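Who gets to say where a border goes?

Look at a map and a border seems very sure of itself. It's just a line. But somebody drew it, and you are allowed to ask who.

Take Jernudau and Brumley, two towns with a long hill between them. In July, officials put up a fence and said it followed the old line. Farmers said the old line was 275 steps further east. Both sides had a map. Both maps looked very official.
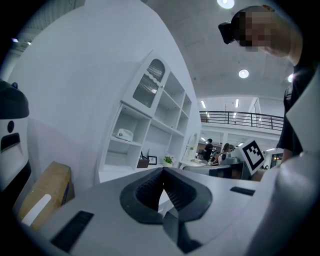
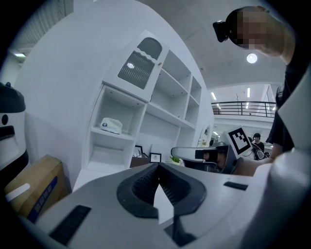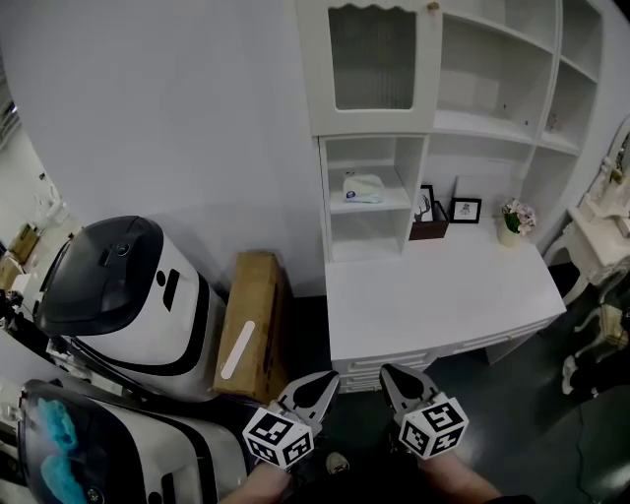 Hand-held grippers in all three pictures; a person leans over in the second.

So who was right? Be careful with anyone who answers fast. A map can be old, or copied badly, or made by the side that wanted more land. "It's for safety" might be true - or it might just sound good.

Sometimes a judge decides. That can help, but a case may take 9 years, and the fence stands there the whole time. Bhavana Mathew, who grew up in Brumley, had to walk 3 miles to reach her grandmother's plum trees. She used to see them from her bedroom window.

Try asking: Who paid for this map? Who was in the room when the line was drawn?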